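# Why plates stand up in the dishwasher

A plate lying flat is a plate taking a nap. Water sprays up from below, hits one side and gives up.

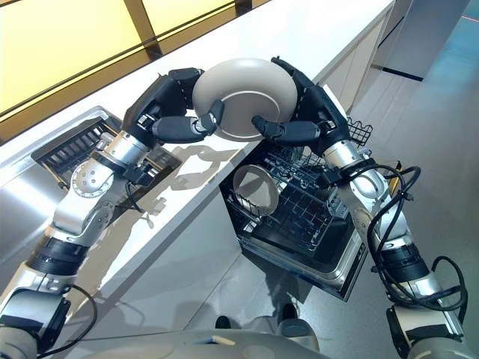 Stand it in the rack, between the thin prongs, and water can reach the front and the back. Leave gaps – plates that hug stay dirty.

Scrape off the peas first. The dishwasher doesn't want your peas either.
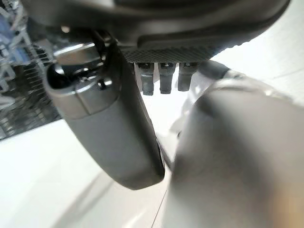
Forks go in the basket. Sharp knives are a grown-up's job, so enjoy the break. 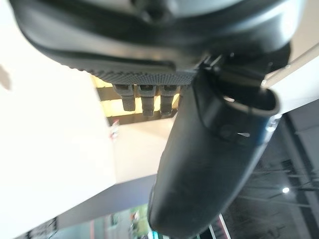 A reader in Drulurby asks whether bowls should stand up too. Tip them so they face down, or they'll fill up like tiny baths.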